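Arrumar os blocos, guardar a mesa

Na casa de Veronika Hegyi, em Tullasdale, os blocos coloridos nunca tiveram lugar fixo. Passavam a semana na mesa da sala, iam para o chão na hora do jantar e voltavam para a mesa na manhã seguinte. Em agosto, ela comprou caixas baixas na Ochoa, uma loja de artigos domésticos do bairro, e decidiu mudar a rotina.

A mudança começou pela mesa. Veronika tirou a toalha, que prendia as peças nas dobras, e passou a deixar a superfície limpa. Cada pessoa que brinca fica com um lado e separa os blocos à sua frente antes de começar a montar. A separação é feita por cor. Por tamanho dá mais trabalho e as crianças desistem cedo.

"Eu queria um sistema que meu filho de quatro anos conseguisse seguir sem me chamar", conta. A coleção da família tem 442 peças, juntadas de três conjuntos diferentes, dois deles herdados de primos. Foram para doação 43, quase todas lascadas ou repetidas.
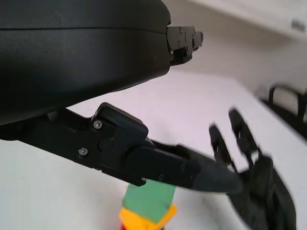

Blocos coloridos sobre uma superfície clara.

Iraís Chávez, que organiza brinquedotecas em Fisville, recomenda fundo claro para esse tipo de atividade. As peças pequenas aparecem melhor e somem menos na hora de guardar. Ela também prefere caixas rasas, com no máximo dois palmos de largura, porque a criança vê o que tem dentro e não precisa virar tudo para achar uma peça.

Na brinquedoteca onde trabalha, o acervo passa de 1000 blocos, mas só uma parte fica disponível por vez. O resto descansa num armário e é trocado a cada mês. Segundo ela, as crianças montam por mais tempo quando há menos opções na mesa.

A limpeza é simples. Blocos de plástico vão para uma bacia com água morna e detergente neutro, e secam sobre um pano. Os de madeira recebem apenas um pano úmido e devem ficar longe do sol forte, que desbota a tinta.

Veronika gastou 183 reais com as caixas e as etiquetas. As etiquetas já caíram, e ela não pretende repor. O filho guarda os vermelhos primeiro, depois os azuis, e deixa os amarelos para a irmã.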